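Nettoyer un plan de travail en marbre sans l'abîmer

Quand on a emménagé, j'ai fait ce que tout le monde fait : un coup de vinaigre blanc sur le marbre. Grosse erreur ! L'acide attaque la pierre et laisse des traces mates (les miennes sont toujours là, à côté de l'évier). Depuis, je m'en tiens à une méthode toute bête.

Il vous faut du savon noir liquide, de l'eau tiède, deux chiffons en microfibre et, pour les taches de gras, du bicarbonate.

Pour l'entretien courant, diluez une cuillère à café de savon dans un litre d'eau, passez le chiffon bien essoré, rincez à l'eau claire puis séchez tout de suite – sinon le calcaire se dépose et on recommence.

Pour une tache de gras, mélangez le bicarbonate avec un peu d'eau jusqu'à obtenir une pâte épaisse. Étalez sans frotter, couvrez de film alimentaire et laissez poser toute la nuit. Le lendemain, on retire avec une spatule en plastique et on rince. Ma voisine Lihua Shen a dû s'y prendre à deux fois pour une tache d'huile d'olive, donc patience !

Côté protection, je repasse un hydrofuge tous les ans en novembre. Testez d'abord dans un coin, certains produits foncent la pierre. 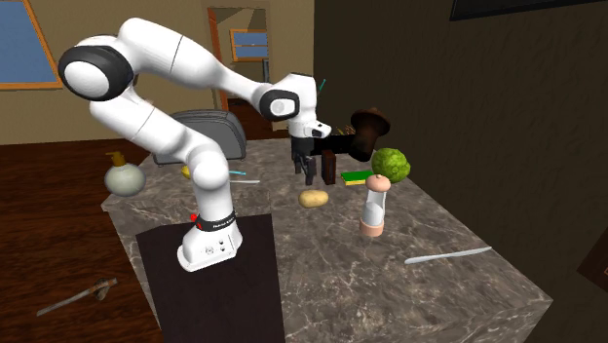
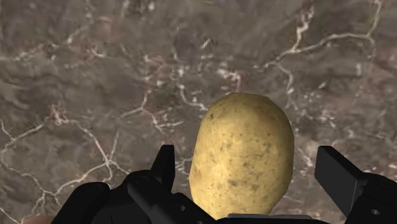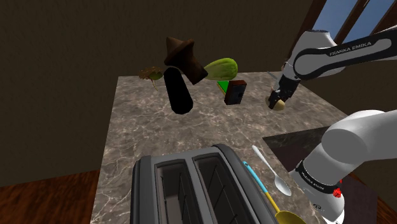
Plan de travail en marbre veiné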